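Printed wall panels: frequently asked questions

Last updated 3/7/24

What are the panels made of?
Femarley panels have a solid core with a printed face and a clear matt topcoat. The back is left plain. Each panel is 5 mm thick and can be fixed to plasterboard, brick or a metal frame.

Can I use them in a damp room?
Yes, if all cut edges are sealed before fitting. The printed face resists splashes, but the core will swell if water gets in at an unsealed edge. Do not use the panels inside a shower.

How do I match the pattern across a join?
Every panel has a repeat mark on the back, near the top edge. Line up the marks before you apply adhesive. For mirrored layouts, order left-hand and right-hand sheets in pairs – turning a standard sheet upside down will not give the same result.

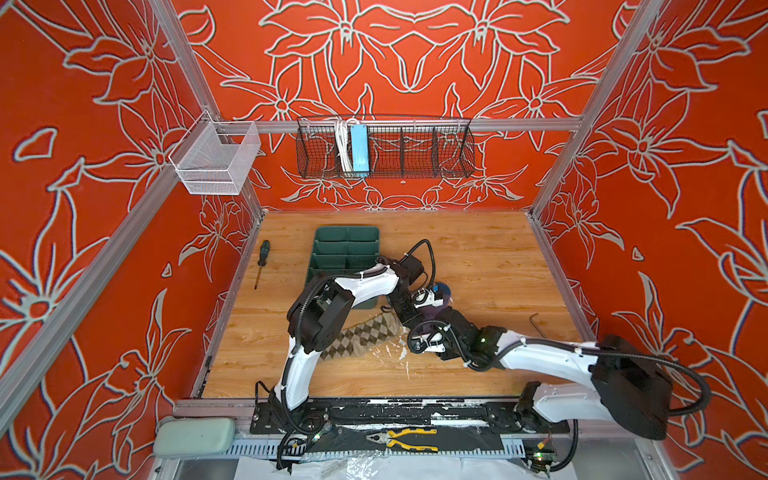
Corners need a little more planning. Measure from the corner outwards on both walls and put any part-width panel at the far end. Leave a gap of 2 mm at each internal corner and fill it with flexible sealant.

Which adhesive should I use?
We recommend Pirnum grab adhesive, applied in vertical strips 200 mm apart. Solvent-based products can mark the print from behind and are not covered by the guarantee.

Can I hang things from the panels?
Not from the panels alone. Fixings must pass through into the wall or frame behind. Drill a clearance hole slightly wider than the screw so that the panel can move as the room warms and cools.

How do I cut them?
Use a fine-toothed saw with the printed face up, or a circular saw with the face down. Put masking tape along the line first. Sand the edge lightly before sealing.

Will the colours fade?
Some fading is normal in direct sun. Reds and oranges are affected first. If a wall gets strong light for most of the day, ask for the Dretix topcoat when ordering.

Do colours vary between batches?
Slightly. The batch number is printed on the label, for example 3086. If you need extra panels later, quote this number and we will supply the closest match we hold.

Can I return cut panels?
No. Uncut panels can be returned in their original packaging.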